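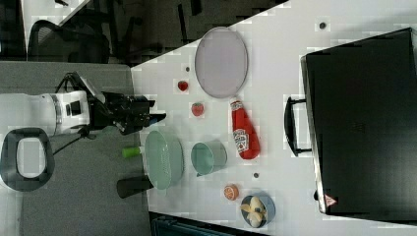

Anyone else dropping the annual plan on their desk warranty?

Posted by mapletoast, November 10, 2019

Got the renewal notice from Flirarness for the "surface protection" on the white desktops we bought for the office. It went up again. Over 200 dollars for 2 tables. The rep says white tops stain and yellow without the Rewi coating they come out and apply. Has anyone seen proof of that? I asked for test results and got a brochure.

gruntfuttle
No proof because there isn't any. We have six white tables, bought in October three years back, never coated. Wiped with dish soap and a rag. Coffee rings come off if you get to them the same day.

deskjockey_oh
I'll disagree a little. Ours did yellow, the side nearest the window. Whether a coating would have stopped that, I can't say, but "never coated and fine" depends a lot on your windows.

mapletoast
Did you have the plan?

deskjockey_oh
No, we had the cheaper one from Vinel. It covered "accidental staining," and yellowing is apparently not accidental. Claim denied in 2 days.

gruntfuttle
So you paid for a plan and it paid for nothing. I don't see how that helps the case for plans.

pennywhistle77
I used to sell these. The commission on the plan was better than on the table. That should tell you where the money goes. The coating isn't fake, it does make ink wipe off easier – but you can buy a bottle of Flusura and do it yourself on a slow afternoon.

tablesaw_tina
Careful with Flusura. It left streaks on mine and I had to scrub it back off. Try it on the underside first.

pennywhistle77
You put it on too thick. Everybody does.

tablesaw_tina
I followed the label.

mapletoast
The rep now says dropping the plan voids the original warranty on the legs and frame. That can't be right?

gruntfuttle
Ask him to show you the page. Mine went quiet when I asked.

deskjockey_oh
Read your own paperwork before you cancel, though. Some of those contracts are 2000 words of small print and the leg thing might be in there.

mapletoast
Found it. Legs are covered separately, nothing about the plan. Canceling tomorrow.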